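Jarell Shoreline Sighting Kit

Supplied by Tedero Marine Survey Supplies

The Jarell kit holds what a two-person team needs for a land-based watch for whales, dolphins and seals. It was put together with Gerd Heitmann, who ran the Brilton headland watch for several seasons and wrote the recording sheets that come with it.

What is in the kit

One pair of 7x50 waterproof binoculars with a built-in compass
One folding tripod, 153 cm at full height
One angle board for judging distance from a known cliff height
One pad of sighting sheets on waterproof paper, 166 sheets
4 pencils and a clipboard with a rain cover
One species guide for inshore waters, spiral bound
One carry case with shoulder strap

The binoculars show a compass bearing in the lower part of the view, so the watcher can read it out without looking away from the animal. The second person writes it down with the time, the sea state and the number of animals. Sheets are laid out in the same order as most sighting forms and can be photographed and sent in at the end of a watch.
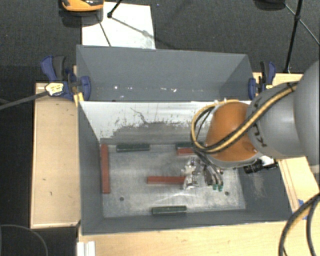
Salt and grit do more harm to field gear than cold weather. Rinse the tripod legs and the outside of the binoculars in fresh water after every watch near the surf, and let them dry with the case open. Never store the sighting pad under wet gear. The paper will survive it but the card backing will not.

Range and limits

In clear weather and a low swell, the kit is suited to watches of animals up to 1,000 metres offshore. Beyond that we suggest the Goel spotting scope, sold separately, which fits the same tripod head. The angle board needs a viewing point of known height and is of little use from a beach.

Spares and repairs

Pads, rain covers and tripod feet are sold singly. Binoculars are repaired in our own workshop by Gianni Leone. Please send them without the case and put a note in the box saying what is wrong. Repairs booked in during May may take longer, as many groups send their gear in before the summer watches.

Page updated June 20, 2022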